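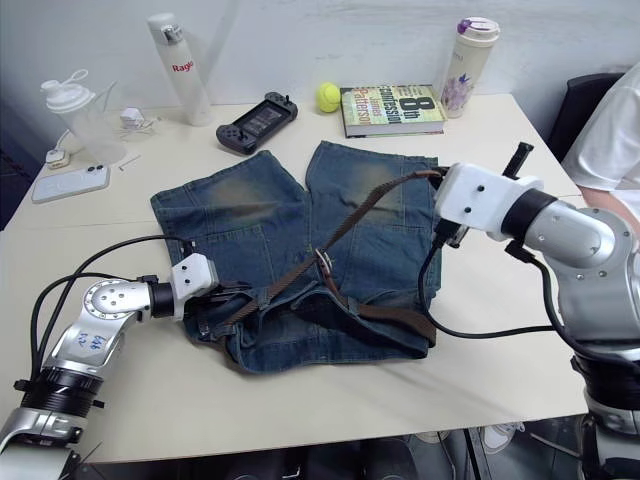 Denim shorts and a brown woven belt on a white tabletop.

The Grendmont regional football association will elect its president this Sunday, and the outcome will rest largely with the smaller clubs. This blog has followed the association's affairs for several seasons. The following remarks are offered as a personal view and do not represent the position of any member club.

Under the current rules, 39 clubs hold one vote each. A candidate requires 24 votes to be elected in the first round. If no candidate reaches that figure, the two leading names proceed to a second round, in which a simple majority is sufficient. Proxy votes are not accepted, and a delegate who arrives after the doors close at 10 a.m. may observe but may not take part.

Abdel Rahman, the incumbent, is seeking a third term. His support is strongest among the valley clubs, many of which received new drainage or floodlights during his time in office. His opponent, Daletti, has concentrated on the eastern clubs and has promised to publish the association's accounts every quarter. Both candidates attended the open meeting at Arkcombe last month, and both declined to say how the youth travel fund would be financed after the present agreement ends.

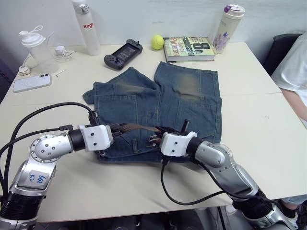
Faded blue jeans, folded and laid flat with the back facing up.

The travel fund deserves closer attention than it has received. It currently supports 278 young players, most of them from clubs that must cross the region for every away match. A reduction would be felt first in the under-14 division, where three clubs have already asked to play a shortened schedule. Neither manifesto addresses this request.

There is also the matter of term limits. A proposal to restrict the president to two terms was placed on the agenda in the spring and withdrawn before a vote could be held. The minutes give no explanation. In my view, the proposal should be returned to the agenda regardless of who is elected, and delegates should be given the full text in advance of the meeting.

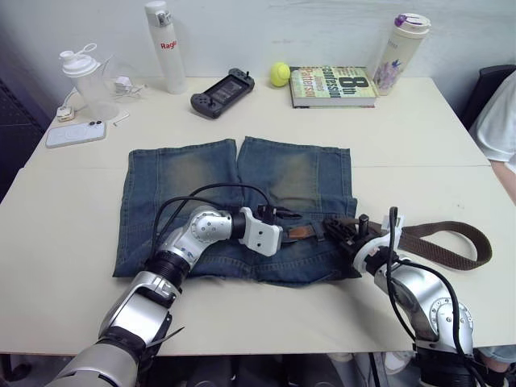

What delegates should ask on Sunday

Delegates will have a short period for questions before the ballot. I would encourage them to ask each candidate for a written commitment on the travel fund, including the date on which any change would take effect. They should also ask when the term limit proposal will be heard and whether the ballot count will be open to observers from the clubs.

The result will be posted at the association's office in the afternoon. I intend to publish the first-round figures on this page the same evening.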